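3.2 What counts as folded?

I went into this part of the study thinking it would be the easy bit. You fold a shirt, you put it down, you're done! But once we started sorting the records from the Iltholm laundry room, I found I couldn't agree with myself from one afternoon to the next, let alone with my co-author, Nazareno Sala. We had 2,381 fold records to get through, and we threw out 335 of them right away for being duplicates or too dark to judge. That left us with 2,046, and I'm afraid most of the arguments in this paper started there.

The trouble is the middle. A shirt in a heap is easy, and so is a neat rectangle with straight sides. What do you call one that has a good clean crease along one side and a bunched-up knot on the other? Our first coding sheet (borrowed from the older Gilchrist scale, which was written for bed linen) only had "open," "part" and "done," and I kept wanting to write little notes in the margin. Figure 4 gives an idea of the range.

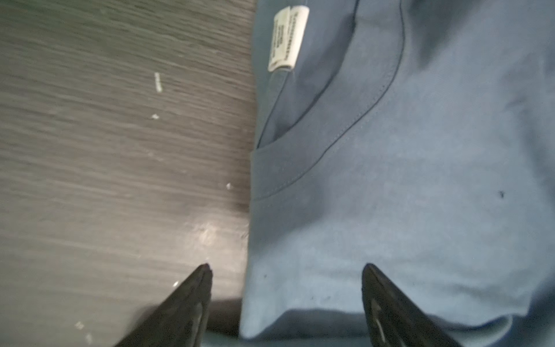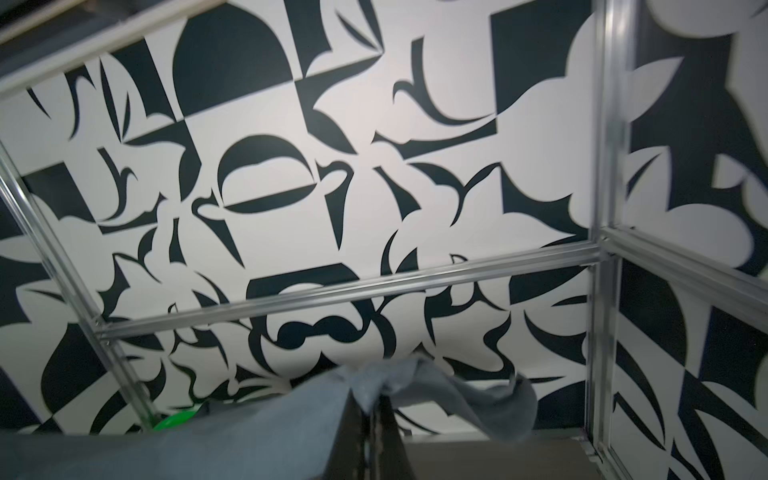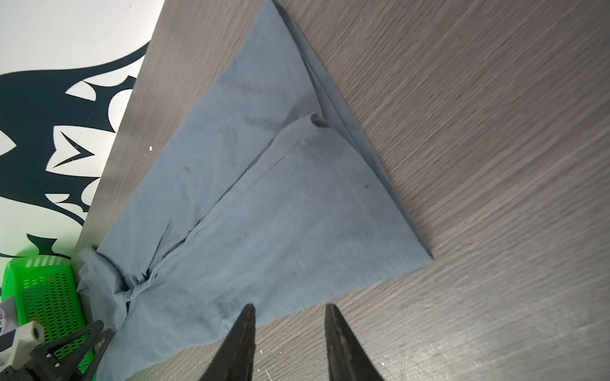 Figure 4. Cloth at different points in the Iltholm folding work. First: blue garment, folded and flat, care label showing. Second: light gray cloth, crumpled, in front of the mural wall. Third: light blue-gray garment, part folded into a wedge.

So we added two more levels and a simple edge rule. If you can follow one side of the garment from corner to corner without running into a bunch, that side counts as settled, and a garment with all of its sides settled goes down as done. Soft ripples in the body of the cloth don't matter to us. I know some readers will hate that (my own mother would), but ripples drop out under the weight of a stack and a bad edge just gets worse.

We also gave up on scoring labels and buttons. I had a pet theory that people use the care label as a landmark for finding the neckline, and I still kind of believe it, but the Nuver coding sheet had no good place to record it and we would have had to start over. Maybe next time.

With the five-level version, Nazareno and I matched on 1,816 of the records, and nearly all of the leftover ones sat between levels two and three. We talked those through one by one, usually with coffee, and Section 3.3 covers how we settled them.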